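Pre-run checklist, perception and control stack, Skatavham kitchen cell
Release under check: Flumutov 2.38
Checked on: Sun 1 July
Result: pass with two open items

I've gone back to writing my comments in full, so apologies if you only wanted the ticks. Skip to the open items if you're in a hurry (I would).

1. Config hash matches the release tag: OK
Matched on the first try, which hasn't happened in a while! The old hash was still sitting in the Saha launcher cache, so clear that before you compare or you'll chase a mismatch that isn't there.

2. Wrist camera calibration loaded, right file for the right gripper: OK
Please read the serial in the log line and don't trust the file name. We have two files with nearly the same name and I picked the wrong one last month. Everything looked fine until the grasp poses came out shifted to one side.

3. Clock sync between camera and finger encoder: OK
Offset stayed under 2 ms for the whole check. I let it run through 1,000 camera messages, all of them stamped in order.

4. Tracking holds when the view tips upward: OK, with a comment
This is the one I always fuss over. When the wrist rolls over, the tracker suddenly has ceiling lights and railings to work with where it had a nice flat work surface, and older builds would happily grab a bright light as a landmark and drift away with it.

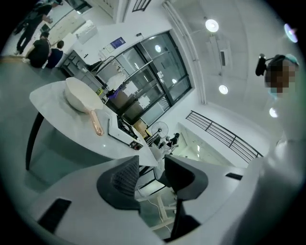 So I replayed the tipped-over stretch three times with the new light mask turned on. The pose stayed put each time. With the mask off, it wandered on the second replay, and I'd say leave the mask on for good and take the switch out of the settings page in August.

5. People filter in the planner: OPEN
Anyone standing near the work area should turn into a keep-out zone. That part works. What bugs me is that the zone hangs around after the person has left, and the planner then takes a silly long way around nothing at all. Safe, yes, but slow. I've filed it with the Civton tooling folks and set the speed cap to low until it's fixed.

6. Stop command reaches the controller from every screen: OK
Tried it from the planner, the viewer and the replay tool. All three stopped the arm. The viewer button is still tiny, by the way.

7. Finger gap limits in software: OK
Closed and opened to both limits, no overshoot in the log.

8. Log upload complete: OPEN
2,834 files on the local disk, fewer on the server. Don't wipe the disk until the next sync has gone through and the counts agree.

Next check is due when 2.39 gets tagged, or sooner if somebody touches the calibration folder.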